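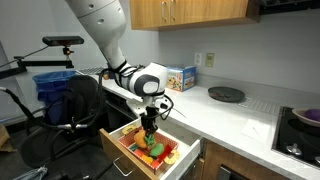 How long should you rest pizza dough? I give mine 2 days in the fridge, and 3 if I've been organised.

I learnt that from Elisa Vitale, who let me loose in her kitchen in May (brave woman!) and watched me tear my first base clean in half. Hers stretched like a dream, of course. I'd been using mine after 80 minutes and blaming the flour – poor flour! Now I make a batch, shove it behind the milk and try very hard not to poke it.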